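Home Opinion Archive Contact

Count the dropped grips too

Our left gripper slipped on nearly every heavy waistband, and for 75 folding runs we logged it as operator error.
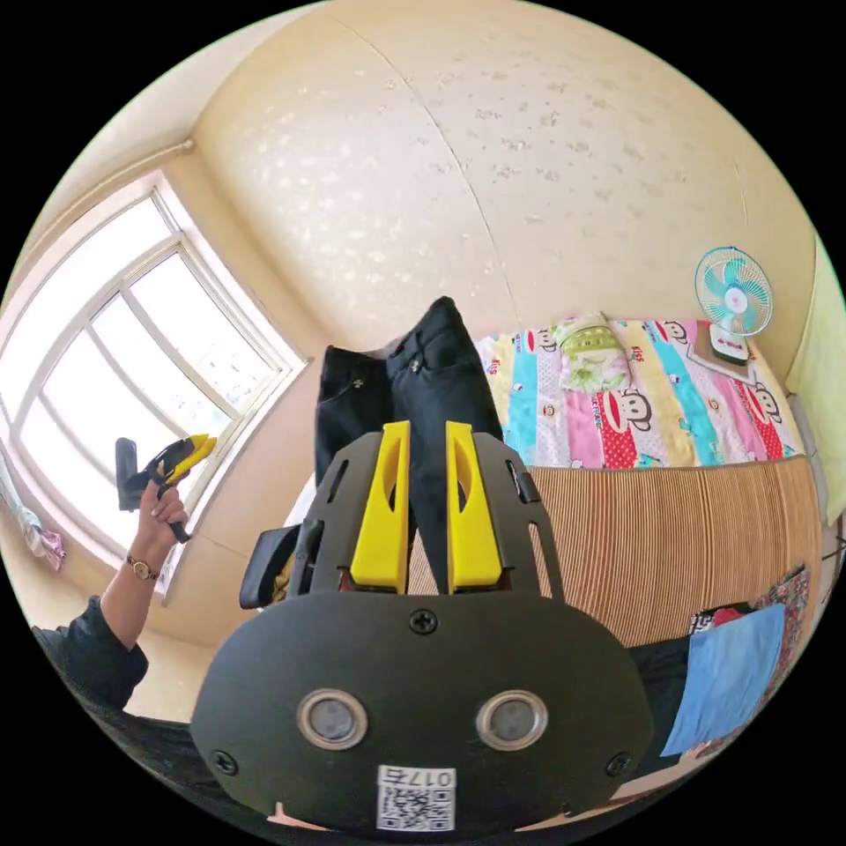
I think that was wrong. The fault was in the jaw spring, and Meltau should have told owners in July.

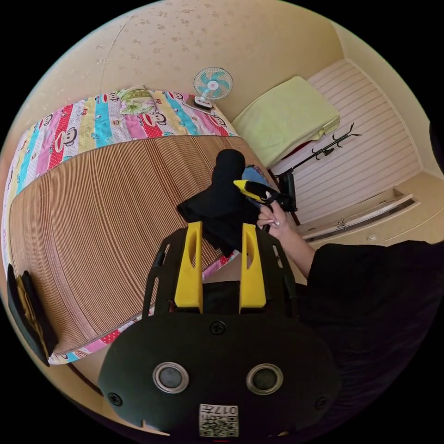
A failed grip is data. Deleting it hides the fault from whoever trains on the set next.

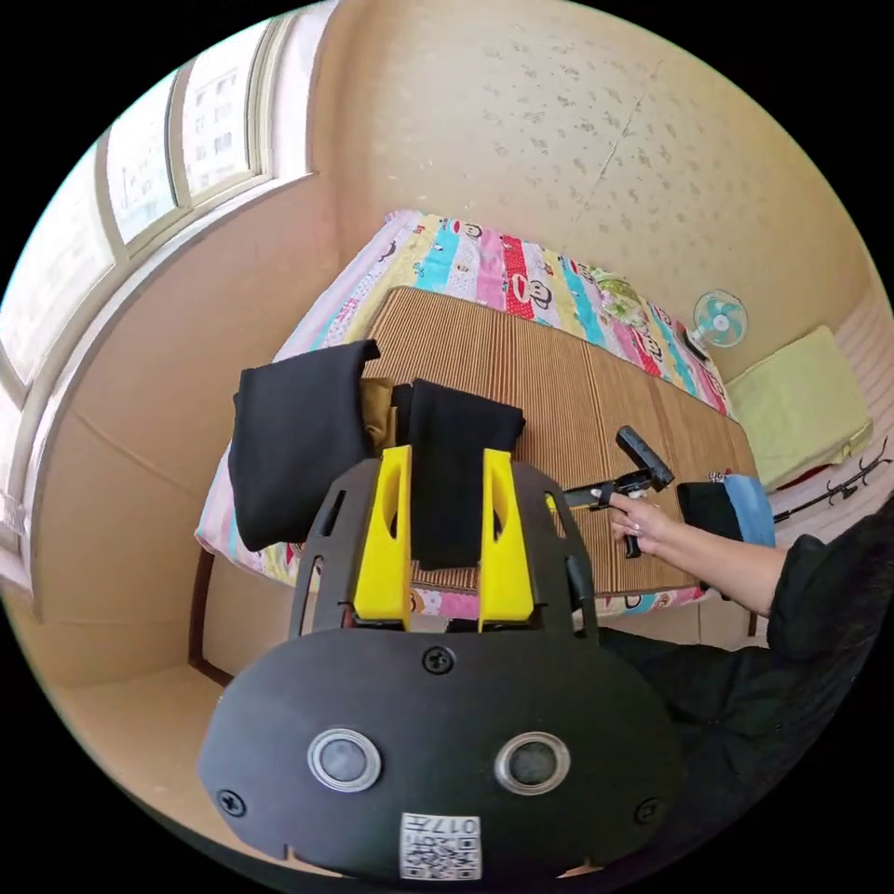 Black cloth held between the yellow fingers, over the mat.

Related
Junon recalls 500 chargers
Why Dullorholm stopped night shifts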